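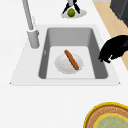 I run a small web design business on my own, mostly sites for tradies and local shops, and I'm trying to work out whether to move a client's site to a new domain. The client is a kitchen supplier that has traded as Pramen for years and is changing its name to Flostia in November. The old site has 21 pages that bring in nearly all of the organic traffic. One of them is the sink page, the one with the grey basin, the white rim and the plate sitting in it, and it brings in more enquiries than the home page does. The owner wants the old domain switched off the day the new one goes live, as he thinks having both will confuse people. I've told him I don't like the idea but I can't explain it well enough to change his mind.

What I'd like to know is how long the old domain should be kept, whether each page needs its own redirect or I can send the lot to the new home page, and whether I should redesign at the same time. He has already paid for a new layout, so he's keen to have it all done together. The site runs on WordPress with a fairly old theme. I have access to the hosting, the domain registrar and Search Console.

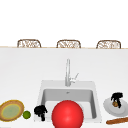
Benchtop and sink, with the chairs behind

Posted by fjeld_web, March 2019

Sadao Okabe

Don't switch the old domain off. If you do, every link that other sites have made to it goes nowhere, and the search engines have to work out the new site from scratch. Keep paying for it. A domain costs very little a year compared with what your client would lose.

Redirect page by page. Make a spreadsheet with two columns, old address and new address, and fill in every row before you touch anything. Use permanent redirects (301), not temporary ones. Sending everything to the home page is a common shortcut and it usually ends badly – search engines tend to treat those as missing pages, and a customer who clicked on a link about tapware doesn't want to land on a welcome message.

The order I'd do it in:

Crawl the old site and save the list of addresses, titles and descriptions.
Export the top pages and queries from Search Console so you have something to compare with later.
Set up the new domain with the same content and, if you can manage it, the same page paths.
Put the redirects on the old domain and test every one of them.
Use the change of address tool in Search Console, then submit the new sitemap.
Update the links you control: business listings, social profiles, email signatures, invoices.

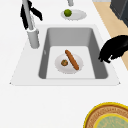
As for the redesign, I'd leave it until the move has settled. If you change the domain, the layout and the wording all in one go and the traffic drops, you won't know which change did it. I moved a site for a physio clinic last year and did both together because the client insisted. Rankings fell, and I spent weeks guessing. It was a menu that had dropped half the internal links, and I'd have found it in an afternoon if the layout had been the only thing that changed.

Leave the redirects in place for at least a year. I leave mine up for as long as the client will keep renewing the domain. Also check the email. If the owner's addresses are on the old domain and he lets it lapse, somebody else can register it and receive his mail. That's the argument I'd put to him first, as owners seem to understand it faster than anything to do with rankings.

plandance

Just use a redirect plugin, takes 2 minutes. I did it on mine and it was fine. Traffic went down a bit and then came back. Wouldn't bother with the spreadsheet for a site that size.

Sota Amano

Agree with Sadao on nearly everything. A plugin will work, but it means keeping WordPress installed and updated on the old domain just to run it. If you have hosting access, put the rules in the .htaccess file and you can take the old install down. Watch for chains too. If the old site already has redirects from an earlier rebuild, point those straight at the final address so nobody goes through two hops.

Someone emailed me about a follow-up point, so I'll add it.

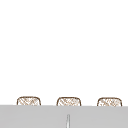

Do image addresses need redirecting as well?

Only if the images bring in visitors of their own. Look at the Image filter in the Search Console performance report. For a kitchen supplier I'd expect a fair amount of image traffic, so I'd keep the same file names and folders on the new domain and redirect the whole uploads folder with one rule.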